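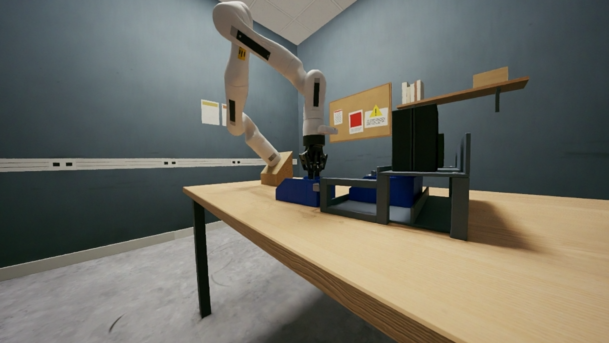
Karkstead arm over a blue bin, simulated view.

Home | Builds | Arms | Index

Karkstead bench arm
2 min read

The Karkstead is a shared-workshop build, a white jointed arm on a slanted wooden block at the far end of a long table. Planned in simulation first. Gripper is black-fingered, points down for bin work. Build log runs to 241 entries, last one 22nd July.
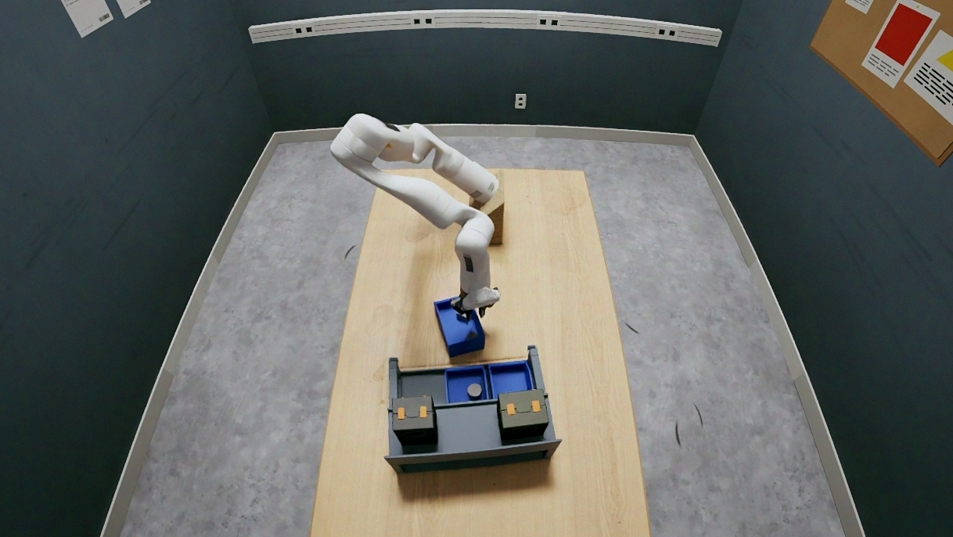 Rack takes blue bins in a row, cases on the shelf. Bin swaps are scripted in Devolano, over 60 lines, mostly wrist angles. Block angle was redone twice, see talk page. Cable routing still undocumentd.

Related
Gunbridge rack
Inga gripper
Devolano (scripting)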